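# Folding of garments

**Folding** is the arrangement of a clean, dry garment into a compact flat shape by laying one part of the fabric over another along a straight line. It is done for storage, transport or display, and differs from rolling, in which the fabric is wound about itself, and from hanging, in which the garment keeps its worn shape. The present article deals mainly with shirts and other light upper garments.

## Terms

The *body* is the main panel of the shirt, front and back taken together. The *hem* is its lower edge. A *fold line* is the line about which one layer turns, and a *crease* is the mark left in the cloth at that line after pressure. Creases made on purpose are called set creases; those left by careless storage are called wrinkles. The *footprint* is the area which the finished fold covers on a shelf.

Thickness rises with every fold. Halving a single-layer cloth twice gives four layers, and a shirt body, which already has two, gives eight. Beyond this point light knitted fabrics tend to spring open at the outer edge unless weighted.

## Surface

A flat, smooth table is preferred to a bed or a lap. The surface should be wider than the garment with its sleeves extended, and of a plain colour that contrasts with the cloth, so that the edges can be followed by eye. White tops are common for this reason, though they show marks readily. Rough surfaces catch the fabric and pull the lower layer out of line when the upper one is moved.

## Flattening and folding

A garment taken from a basket is usually bunched, and its edges have to be found before any fold is made. The normal practice is to take hold of a corner or the collar, draw the cloth out towards a free part of the table, and smooth it from the centre outwards. One point is held down while the opposite point is moved. If both are moved together the fabric skews, and the hem no longer runs parallel to the shoulders.
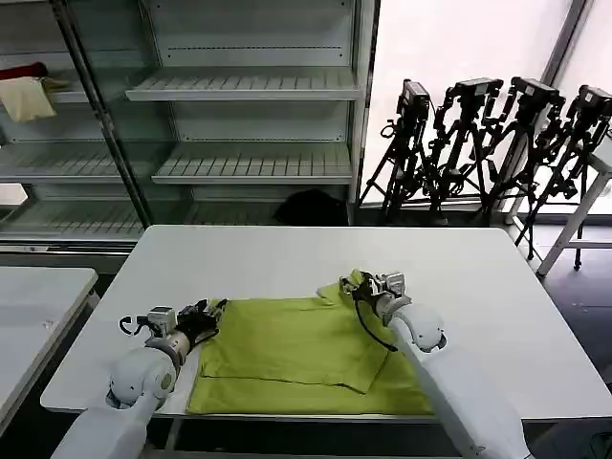
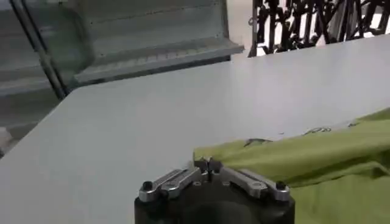
### Common methods

1. **Half fold.** The garment is folded once across its width, hem to shoulders. It is quick and leaves a single crease, but the footprint is large.
2. **Thirds fold.** Each side is turned in over the body, with its sleeve laid back along the fold, and the length is then folded in two or three.
3. **Kelemen fold.** A variant of the thirds fold in which the hem is tucked into the collar end to form a closed packet. It is named after the Kelemen laundry in Jadov, where Margit Fülöp taught it to new staff.
4. **Board fold.** The sides are turned in around a thin board, which is then drawn out. The Bolter board, 30 cm wide, is the usual size for adult shirts in the Poltside shops.

## Faults

The most frequent fault is an uneven overlap, in which the upper layer stops short of the lower edge or passes beyond it. It is corrected by opening the last fold only. Trapped sleeves produce a ridge that can be felt through the upper layers. A twisted body generally means that the side seams were not aligned at the start, and the garment has to be laid out again.

## Storage

Folded shirts are kept in stacks or stood on edge in drawers. Slatted shelves allow air to pass beneath the stack but may print lines on soft fabrics, and a sheet of card is sometimes placed under the lowest item. Stacks of dark and pale cloth are kept apart where the dye is not known to be fast.

## See also

- Ironing
- Laundry basket
- Linen cupboard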